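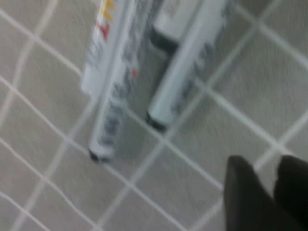

Chapter 2
Lines, Tiles and Markers: Measuring with What's on the Table

Pick up the nearest marker. Go on, there is bound to be one within reach! Before you read another paragraph, guess how long it is, write the guess in the margin, and put your name next to it. You will come back to that guess at the end of the chapter, and you may be surprised by how much you learned from a pen.

Chapter 1 dealt with counting, where the answer is a whole number and everyone in the room can agree on it. Measuring is a different kind of work. A marker has a length whether or not anybody has a ruler, but the number we write down depends on the unit we choose, where we decide the marker begins, and how carefully we line things up. Does the cap count? Does the tip? Two careful people can measure the same marker and disagree, and both can explain exactly why. That is what makes this such a good subject to argue over in class.

We start with tiles. A tiled surface is one of the oldest pieces of graph paper around, and most of us walk across one every day without giving it a thought. The grout lines run in two directions and cross at square corners. If you know the side of one tile, you can work out distances across the whole surface, and if you don't know it, you can still say plenty. "Shorter than a tile" is a measurement. So is "a tile and a half." People built walls and laid out gardens with units no fancier than that.

The trouble (and the fun) begins when an object lies at a slant to the grid. Put a marker down along a grout line and you can read its length straight off. Turn it a little and you can't, at least not so easily, and you will need the right triangle methods in Section 2.4. Students in the Sturngate trial classes spent a whole period on this with nothing but white markers, a tiled counter and string, and they asked for a second one.

Next comes direction. Several markers on the same table can be parallel, nearly parallel or pointing every which way, and your eye is good at telling which — often better than your hand is at drawing it. We will test that. Lay your markers down side by side, look at them from one end, then measure the gaps at both ends and see whether your eye was right. 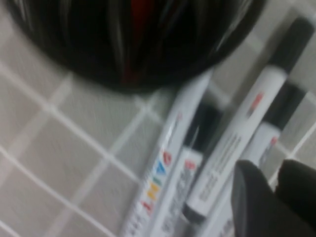 Nearly parallel is still not parallel, a reader of the first edition wrote to us, and you should make the students say how far off they are. We agree, and the exercises in this edition now ask for the gap at each end, in millimeters, every single time.

Words to know before Section 2.1
Unit
Grid
Parallel
Slant length
Reading error

What you will need
10 markers, all of one kind if you can manage it
A tiled floor or counter, or the squared sheet on page 152
String and a ruler marked in millimeters
A large rounded object such as a mixing bowl, for the work on curves in Section 2.6

Warm-up
Place one marker so that it touches a grout line at its tip only. Without moving the tip, swing the other end until the whole barrel lies along the line. Draw the path that the far end followed. What shape is it? Keep the drawing, you will want it for the Forkemus problem in Section 2.5.

Now try a long one. A hallway at Sturngate measures 647 centimeters from door to door. How many of your markers, laid end to end, would it take to reach? Decide first whether the caps stay on.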